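Filed under: Minutes and Notices | Levmont Heritage Cookery Circle

Minutes of the June meeting
Held in the supper room, Tisau Street Hall. Opened at 7.10 pm.

In the chair: Saeed Kordestani
Minutes: Sepehr Hashemi

1. Welcome

Saeed welcomed everyone in out of the cold and said how lovely it was to see so many faces on such a miserable evening, with a special hello to the three new members who found us through the library noticeboard. He reminded us that supper was the quince paste and the seed cake from last month's recipe, and that we would get to it a good deal sooner if we kept our remarks short. (We did not, as the length of these minutes will show, but it was a very happy evening all the same.)

2. Minutes of the previous meeting

Taken as read, with one correction. The barley pudding was boiled for four hours and I had written down forty minutes. My apologies to anyone who tried it from the minutes. Moved and accepted.

3. Money

We have $749 in the account after paying the hall for the winter. Saeed thought this very healthy for a group our size. There was some talk about whether we should be putting any of it towards a second set of kitchen scales, as the old ones stick at the heavier end and have to be given a tap. It was agreed to buy a plain set of balance scales if a decent one comes up second-hand, and to spend no more than $50 on it.

4. The Sharifi notebook

This took up the best part of the evening, and rightly so. For the benefit of members who were away in May, the Sharifi family has very generously lent us their great-grandmother's handwritten household book, which she kept from the time she was first married until her eyesight failed. It holds 79 recipes as well as washing-day notes, a cure for chilblains, several pages on keeping eggs through the winter and what looks like a running quarrel with a butcher.

I reported that 49 of the recipes have now been copied out and checked. The remainder are slower going, partly from the fading and partly from her habit of leaving out whatever she thought any sensible person would know. The entry for ginger sponge reads, in full, "as for the other but with ginger," and we have not yet worked out which other she meant. Two members are quite firmly of the view that it is the treacle sponge four pages earlier. I lean towards the plain one on the back of the grocer's bill. We will bake both before August and bring them along to be argued over.

A long and enjoyable discussion followed about measures. She uses a "breakfast cup" in most places, a "small cup" in others, and from the middle of the book onwards something she calls "the blue cup," which the family remembers being spoken of but no longer has. Saeed suggested we work backwards from the scone recipe, where the amounts of butter and milk are given by weight, and see what size of cup makes a dough you could roll. He has offered to do this at home over a couple of weekends and says his neighbours will be glad of the scones.

It was agreed that the typed version should keep her own spelling and her own order, with our notes set apart underneath in smaller type. A suggestion that we leave out the butcher was voted down with some feeling.

5. Oven temperatures

Carried over from May, and I am afraid carried over again. We still have no agreed wording for "a quick oven" and "a slack oven." One of our new members grew up with a wood stove and told us how her mother used to judge the heat by throwing a pinch of flour on the oven floor and watching how fast it coloured. Everyone enjoyed this very much and several people would like to try it. She has kindly agreed to write it up for the next newsletter.

6. Pudding afternoon

The pudding afternoon will go ahead in the hall kitchen, starting at 1 pm, with doors open from half past twelve for anyone bringing their own basin. Saeed will lead on the suet crust and I will look after the boiled fruit pudding. Members are asked to bring:

- a basin or a pudding cloth, whichever you prefer to work with
- string, and scissors that will cut it
- an apron
- two clean tea towels
- a container for taking home leftovers

The hall has four burners and one of them is slow, so please put your name down on the sheet by the urn and we will work out a roster for the big pots. Anyone who would like to do the cloth method for the first time is very welcome to pair up with somebody who has done it before.

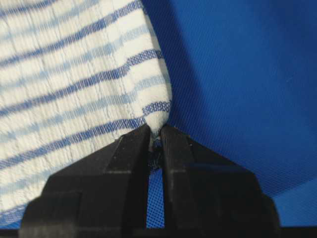

Blue-striped cloth, woven and slightly puckered.

7. Lending shelf

The Doser bequest of cookery books has been unpacked at last and is on the lower two shelves of the hall cupboard. There are some real treasures among them, particularly the church and school fundraising books, which have the most wonderful advertisements. Please write your name in the exercise book when you borrow one and cross it out when you bring it back. The jam volume has been out since summer and we would dearly love to see it again.

8. Other business

The tap in the hall kitchen is dripping again and I will ring the hall office about it.

Saeed asked for ideas for the spring program. Picnic food, wartime cakes and preserving in syrup were all put forward. No decision was made, so please keep thinking and send me your suggestions.

A warm thank you was recorded to everybody who stayed behind to wash up last month.

Meeting closed at 8.50 pm and we moved on to supper. The seed cake was judged a little dry by some and perfectly good by others, and the quince paste was finished.

Next meeting: same room, 7 pm. Supper theme is oats.

Share this post | 4 shares | 2 comments
© Levmont Heritage Cookery Circle | Contact the secretary | Back to top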